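Arranging a Mixed Fruit Plate for the Table

By Beryl Treloar
Filed under: Table and Pantry

A mixed fruit plate is a stacking problem. The pieces are round, they differ in size and weight, and the plate has a shallow well with a sloped rim. If the order of placement is wrong, the top pieces roll as soon as someone takes one. The procedure on this page uses fruit of four size classes on one oval plate and takes 11 minutes with practice, washing excluded.

What you need

One oval plate with a raised rim. A patterned rim is fine, but plan on leaving part of it uncovered.
A tablecloth or other cloth under both the plate and the loose fruit.
Two large oranges.
Small citrus, such as mandarins or tangerines.
Kiwis, firm.
Plums, dark and unsplit.
One green or yellow-green fruit for contrast.
Two clean towels, one for citrus and one for everything else.

Kiwis and plums should be bought slightly under-ripe if the plate is to stand for more than a day. A soft kiwi deforms under load and the piece above it shifts. Navel oranges are preferred for the base. Rakena navels are the ones I buy in October; any large, heavy orange will do.

Step 1. Wash and dry

Wash the oranges and small citrus under running water and rub the peel with the palm. Dry them at once with the first towel. Plums are rinsed without rubbing if you want to keep the bloom, or rubbed if you want a gloss. Decide before you start, as a half-rubbed plum looks dirty next to a polished one. Kiwis are brushed dry with a soft vegetable brush and then wiped with a damp corner of the second towel.

Moisture left in the stem end is the usual source of spotting on the cloth. Stand each piece stem end down on the towel for a few minutes, then turn it over and check.

Step 2. Lay the cloth and set the plate

Spread the cloth with the stripes, if it has any, running away from you. Stripes give a straight reference for setting out the fruit. Small creases do no harm and keep round pieces from drifting, though a fold directly under the plate has to come out because the plate will rock on it.

Place the plate to one side of the working area and turn it on the diagonal. An oval set square to the table edge puts its far end out of easy reach. Press lightly on the rim at both ends. If it rocks, move the cloth and test again.

Step 3. Load the base and sort the rest

Put the two large oranges on the plate first, touching. They are the heaviest pieces and everything else will bear on them. Lay the remaining fruit on the cloth in a single loose row where every piece can be seen and reached. Small gaps are useful. Pieces that touch tend to move each other when one is lifted.

Inspect each piece while it is in the row. Look at the stem end, the blossom end and the side that was against the cloth. Snip dry stems on small citrus with kitchen scissors if they stick out, since a hard stem will puncture a plum. Anything soft or split goes to the kitchen for same-day use.

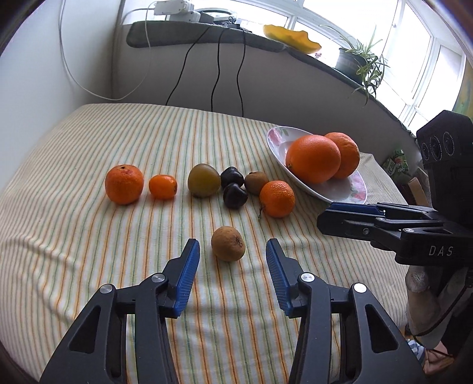 Step 4. Add the small citrus

Two large oranges side by side leave a notch in front and another behind. Each notch takes one small piece of citrus. Seat the rear one first, while there is still clearance for the hand, and then the front one. Push each toward the oranges until it stops against them.

The test at this stage is to lift one end of the plate by the thickness of a finger and lower it again. Nothing should roll. If an orange moves, turn it so that its flattest side is down and reseat the citrus against it.

Step 5. Place the kiwis

Kiwis are oval and will roll around their long axis only. Lay one at the front of the plate, next to the small citrus, so that the direction of roll is into the group. A kiwi placed the other way will travel up the rim and off the plate when the table is bumped.

Shirley Wragg, who taught the table course at Wesska when I took it, stood kiwis on end between two oranges. It is a stable position for very blunt fruit. With longer ones I have not had good results.

Step 6. Fill the gap with the green piece

The green or yellow-green fruit goes toward the back, in the space left between the oranges. Only part of it needs to show. It acts as a wedge, and it separates two areas of orange that otherwise read as one from across the room.

Step 7. Finish with a plum

Plums go on last. They bruise under weight and should never carry any. Set one at the front, resting on the small citrus below it and backed by the large fruit. Hold it by the sides, lower it until it makes contact and open the fingers evenly. Releasing one side before the other gives the plum a spin, and it will usually end up on the cloth.

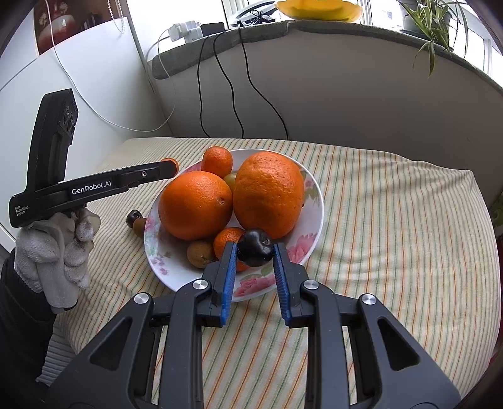 If the plum will not stay, the front citrus is seated too far forward. Take the plum off, move the citrus back toward the oranges, and try again. Do not press down on the plum to fix it in place. Pressing spreads the oranges and loosens the whole arrangement.

Step 8. Decide what stays on the cloth

The plate does not have to hold everything. Two or three small pieces left beside it look intentional when they are kept close to the rim and on one side only. A small plum with a small kiwi in front of it works well. Remove anything stranded far from the plate.

Weight and plate size

My plate, filled as above with a few extra pieces, came to 2,384 grams on the kitchen scale, plate included. A large orange from the same box was 204 grams trimmed and dried. Check that the plate can be carried level with both hands. If it can't, build it where it will stand.

Keeping the plate

At normal room temperature the arrangement lasts 5 days if the kiwis and plums went on firm. Turn the plums daily and look at the contact points first. Kiwis soften faster near other ripe fruit – move them to the refrigerator once they yield to the thumb. Citrus can stay on the plate for the full period.

Replace fruit in reverse order: plum, green piece, kiwi, small citrus. The large oranges should not be pulled out from under a loaded plate.

Common faults

Fruit rolls when the plate is carried: the oranges are not touching, or a notch is empty.
Plate rocks: fold in the cloth underneath.
Wet ring on the cloth: stem ends were not drained in Step 1.
Pattern on the rim is hidden: too many pieces for the plate. Take off the outermost one and leave it on the cloth.
Plum bruised on one side: it was carrying weight, or it was pressed down during placement.

Notes from readers

Erlinda Cruzado replaces the green piece with a small firm pear laid on its side. The stalk has to point to the back.

Tsz-kin Choi asks whether a round plate can be used. It can, but three large oranges are needed for the base and the center notch takes the green piece instead of citrus.

Updated in October with the corrected replacement order.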